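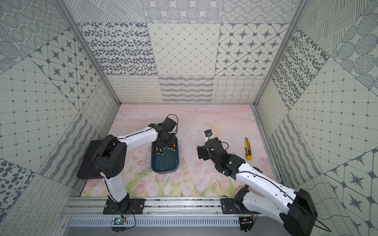
Sanaa Farouk wants to know why her follow-up emails get opened and never answered. Four sent to the same buyer, four opened, one of them six times over. Not a word back. She asked the room at a sales evening in Flelstead and you could hear chairs creak. Everyone had one of those buyers.

So. Follow-up. The least glamorous part of selling and the part most of us do worst.

I've spent a good chunk of the summer asking people how they do it. Reps, owners, one buyer who agreed to talk if I kept it short. What came back was messy, and some of it contradicts the rest. Fine. Here goes.

Start with the first email after the meeting. Most are thank-you notes. "Great to connect, let me know if you have any questions." I've sent hundreds. Rodel Abella, who runs a small team at Lalari selling scheduling software to dental offices, banned that sentence in October. Banned it outright. His reps have to write down one thing the customer said, in the customer's own words, and one thing that happens next, with a day attached.

"If you can't remember anything they said, you weren't in a meeting," Rodel told me. "You were giving a speech."

He went back through 129 lost deals before he made the rule. Read every email thread, evenings mostly, with the TV on. In a lot of them the last message was from his own side and it asked for nothing. The buyer had no reason to answer. There was nothing to say yes or no to.

Then there's timing, and here people really fight. Orhun Yaman at Lekton calls the next morning. Always. Before nine if he can. He sells floor cleaning contracts and he says by lunchtime a site manager has forgotten your face. Nhyira Abugri sells payroll services and waits a week, sometimes longer, and thinks Orhun is a menace. Her buyers have to talk to finance first. Call them early and they say "still looking at it," and now they've said it once its easy to say again.

Both of them hit their numbers. I don't think there's a winner. Orhun's customer can sign on the spot and Nhyira's can't, and that's probably the whole diffrence.

What they do agree on – ask before you leave. "When should I call you, and what will you know by then?" Second half matters more. A date by itself is only a date. If the buyer says "by Thursday I'll have talked to my boss," you've got something to call about, and they've more or less promised you to do it.
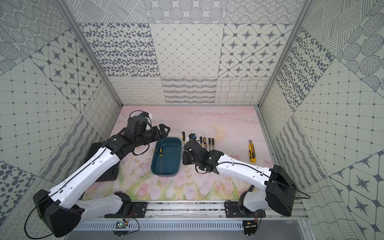 Tools of the trade: keep them within reach.

Now the phone. Younger reps hate it, older ones won't shut up about it. Selorm Zakaria trains new hires at Osman and has them make 8 follow-up calls before they're allowed to open their inbox. No script. A card with the customer's name, the problem and the last promise made, by either side. That's it. He says voicemail is fine. Leave one, keep it under 11 seconds, say when you'll try again and then try again when you said. That last bit gets skipped constantly.

I tried the card thing for a week. Felt silly Monday. By the end I'd dropped two prospects I had been carrying since spring, because I couldn't fill in the problem line. There wasn't one. Nice people, good chats, no problem.

Which brings up quitting. When do you stop? Nhyira gives it five tries and then sends a closing note: two lines, no guilt, "I'll take this off my list unless you tell me otherwise." She gets more replies to that one than to anything else she writes. Orhun never stops. He once won a contract from a warehouse he'd been calling on and off for three years, and he brings it up a lot. I asked how many he'd called for three years and not won. He changed the subject.

The buyer, the one who wanted it short, purchases office supplies for a company of 400 and sees follow-ups all day. Deletes anything with "just checking in." Deletes "bumping this to the top of your inbox" faster. Answers the ones where somebody has done a bit of work – a price redone for a smaller order, an answer to a thing she'd asked in passing. "I'm not ignoring them to be rude," she said. "I'm busy and they haven't asked me anything."

I passed that on to Sanaa. She dug out her four emails and read them to me over the phone. No question marks in the first three. The fourth had one, after "How are you?"

She's rewriting it now. One question, about the delivery date, and she'll call on Wednesday whether he answers or not.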